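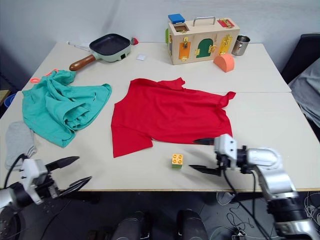 Mapping the sign-up

I spent most of February on the Clesside booking app, looking at why people gave up before paying. We had 116 survey replies from Nutgate users, and Liudmyla Boiko and I sorted them into a journey map over two afternoons.

The worst step was the address form. People typed a postcode, got a list of flats in no clear order, and left. Several wrote that they rang the office instead.
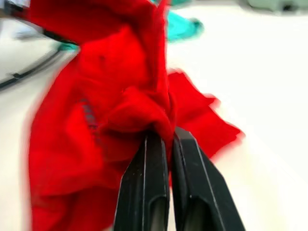 What we changed

The list now sorts by flat number and the phone number sits under it. I drew both screens in Skisen and left the payment page alone. Kravets will test them with new users next month, on older phones first.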